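Boletín de la comunidad Latuheru
Junio

Lo que promete el nuevo contrato de mantenimiento (y lo que no pone)

La administración nos ha pasado por fin la propuesta de Fokasus para llevar el mantenimiento de las zonas comunes. Son 30 páginas, la mitad con fotos de gente sonriente, y conviene leerlas antes de la reunión del viernes, que ya sabemos cómo acaban las cosas cuando se vota con prisa a las nueve de la noche.

La empresa habla de «gestión integral inteligente». He buscado en el texto qué quiere decir eso y lo más parecido a una explicación es un esquema con flechas. En la práctica seguirían limpiando el portal, cambiando las bombillas y avisando al técnico del ascensor, que es lo que hace ahora Rorkano sin necesidad de esquema.

El ahorro anunciado es de 1604 euros al año. Suena bien hasta que se llega al anexo, donde las salidas de urgencia se facturan aparte y el pulido de los suelos queda como «servicio opcional». El suelo de mármol no se abrillanta solo, y quien lo dude puede preguntar a los vecinos de Skulurbridge, que firmaron algo parecido y llevan desde el otoño discutiendo facturas.

Kanokwan Wiriya, del segundo, pidió por escrito el precio de ese servicio opcional. Le contestaron que «se estudiará caso por caso». A mí esa respuesta me parece motivo suficiente para no firmar todavía, pero entiendo que haya quien esté harto de Rorkano y quiera cambiar ya. Tampoco han sido ejemplares: la gotera del trastero sigue donde estaba. 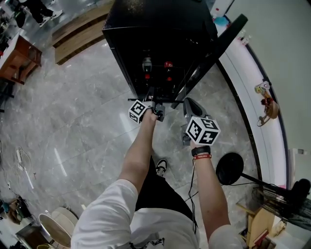
Preguntas para llevar a la reunión

Decha Ratanaporn ha recogido las dudas que le han ido llegando. Las copio con algún comentario mío.

Duración. El contrato es por tres años, con renovación automática si no se avisa 8 meses antes. Ocho meses es una barbaridad. ¿Quién se va a acordar?

Horario de urgencias. El folleto dice «siempre disponibles» y la cláusula sexta dice de lunes a viernes. Una de las dos cosas sobra.

Subcontratas. Fokasus se reserva el derecho de enviar a terceros. Habría que saber a quién y con qué seguro.

Tuberías. Las bajantes son de 1995 y en la propuesta no aparecen por ningún lado. Si el mantenimiento es integral, que lo sea también con lo que gotea.

La propuesta completa está en el tablón y la administración envía copia a quien la pida. Quien no pueda venir el viernes puede delegar el voto con la hoja de siempre, firmada y con el piso bien escrito.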